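ROB 342: Safety and Failure Analysis in Robot Manipulation
Unit 6 Handout: Loss of Reference in Simulated Arm Control
Prepared by Marisol Mercado, with laboratory notes by Hamish Brunton

Read this handout before the laboratory session. Students are expected to bring a copy of the fault timeline, with the blank column filled in, to the discussion section.

1. Purpose of the unit

Units 4 and 5 dealt with faults that announce themselves: a joint torque limit is exceeded, a drive trips, a communication link drops. This unit deals with a fault that does not. The arm continues to accept commands, the controller reports a normal state, and the log shows no error code. The gripper is nevertheless far from where the task requires it to be, and the policy that issues the commands has no usable information with which to bring it back.

The course calls this condition loss of reference. It is defined as any state in which (a) the control loop is closed and running, (b) all hardware or simulated hardware checks pass, and (c) the observation supplied to the policy contains no object, surface or marker from which the task position can be recovered. All of the conditions must hold. An arm that has lost its camera feed is a different case and was covered in Unit 4.

2. Background to the case

The case comes from the Drendville teaching cell, a simulated room with a single arm and a parallel gripper. The cell is used for pick-and-place training before students are cleared to work on the physical arm. The camera is mounted at the wrist and moves with the gripper, so every change in wrist orientation changes the whole view.

In January, Vitória Prata was running an evaluation batch of a policy trained on the Pacheco task set. The batch was meant to run without supervision. The motion layer was Okico, in its default configuration, with the workspace monitor set to "report" and not to "stop." The significance of that setting will be discussed in Section 4.

The first episodes completed normally. In episode 9 the wrist began to rotate away from the work area during the approach phase. The rotation was slow and well within the joint velocity limits. By the time the approach phase timed out, the policy had entered its search behavior, and the wrist view was made up largely of room surfaces. 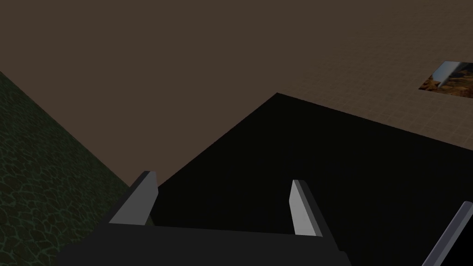

The search behavior in this policy is simple. When no target is detected above the confidence threshold, the wrist is turned by a fixed step and detection is tried again. The designers assumed that the arm would start its search while pointed more or less at the work area, and that a few steps in any direction would bring the target back. No limit was placed on the total angle. The assumption held in every training episode and was never written down.

Large surfaces with little or no texture are a known difficulty for visual position estimation. The estimator needs features that it can match from one view to the next. A uniform plane offers none, and a repeated pattern such as tile or stonework can offer too many that look alike. In either case the estimator may return a position with a low reported error that is simply wrong. Students should review the section on aliasing in the Unit 2 reading.

3. Fault timeline

The timeline below was assembled by Zulmira Vilela from the motion log and the detector log. Phases are given in order. Clock times have been left out on purpose, as the two logs were not synchronized and the offset between them could not be established.

Phase A. Approach begins. Target detected. Confidence falls steadily but remains above threshold.

Phase B. Wrist rotation begins. The commanded rotation agrees with the measured rotation. No tracking error.

Phase C. Target confidence falls below threshold. Approach phase times out. Search behavior starts.

Phase D. Search steps repeat. The workspace monitor writes a warning that the tool axis is outside the recommended cone. The warning is logged. No action is taken.

Phase E. The detector returns a false match. The policy leaves search and resumes approach toward a point outside the task area.

Phase F. Operator stop.

For each phase, write in the blank column the earliest signal that a supervisor could have acted on, and state whether that signal was available to the operator at the time or only afterward in the logs.

The view below belongs with Phase D and should be kept at hand while completing the exercise. Consider what a feature matcher would find in each part of it, and whether any of those features could be tied to the task position.

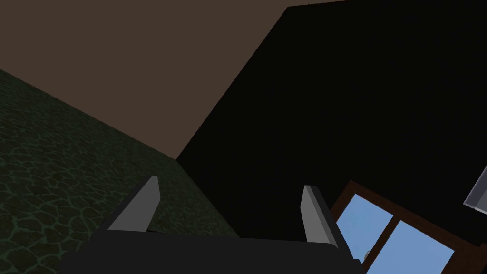
Figure 2. Wrist view in the simulated cell, with the gripper open and the window at lower right.

4. Analysis

It is common for a first report on a case like this to name the false match in Phase E as the cause. The course staff does not accept that answer. The false match was the last in a series of events, and a different detector would have delayed the outcome without preventing it. A complete report must address the following contributing factors.

Monitor configuration. The workspace monitor detected the problem in Phase D and was not permitted to act on it. The default setting was chosen for development work, where frequent stops are a nuisance. It was carried over into an unsupervised batch without review.

Unbounded search. A behavior that is repeated until it succeeds must have a limit. In this policy neither the number of steps nor the total rotation was bounded.

Absence of a known safe pose. When the search failed, there was nothing for the controller to fall back on. A return to the home pose requires only joint encoders and does not depend on the camera. It should have been available from Phase C onward.

Gripper state. The policy did not check whether the gripper was open or closed before it resumed approach. Had an object been held, the same motion on the physical arm could have ended in a dropped part or a collision. Reports should treat this as a separate hazard, even though it played no part in the present case.

5. Relevance to physical equipment

Students sometimes ask why a simulated fault is handled with the same forms as a physical one. The reply of this department is that the controller does not distinguish between them. The policy, the motion layer and the monitor settings are the same files that are loaded onto the Faltska arm in the main laboratory. In simulation, an arm that drives toward a wall produces a line in a log. The Faltska arm has a reach that extends past the marked floor area, and a person standing at the operator desk is within it when the guard is open.

For this reason the following rules apply to all student work from this unit forward.

Any policy that includes a search behavior must declare a maximum rotation and a maximum number of steps. Policies without these values will not be loaded.

The workspace monitor must be set to "stop" for every unsupervised run, simulated or physical. Changes to this setting require the signature of Matilde Figueiredo.

After a monitor stop, the arm is to be returned to the home pose under manual control at reduced speed. Do not restart the policy from the stopped position.

Logs are to be saved before the simulator is closed. The wrist view at the moment of the stop must be included with the report.

6. Assignment

Submit a written failure analysis of no more than 4 pages. The analysis must contain the completed timeline, a statement of the contributing factors in order of importance with reasons for the ordering, and one proposed change to the search behavior. The change must be described closely enough that another student could implement it. Proposals that rely on adding markers to the room will be accepted only if the report also explains what happens when no marker is in view.

Students may work in pairs on the timeline. The analysis itself is individual work. Questions about the log format should be directed to Hamish Brunton during laboratory hours.

Reading for next unit: course packet, sections on fallback poses and recovery under manual control.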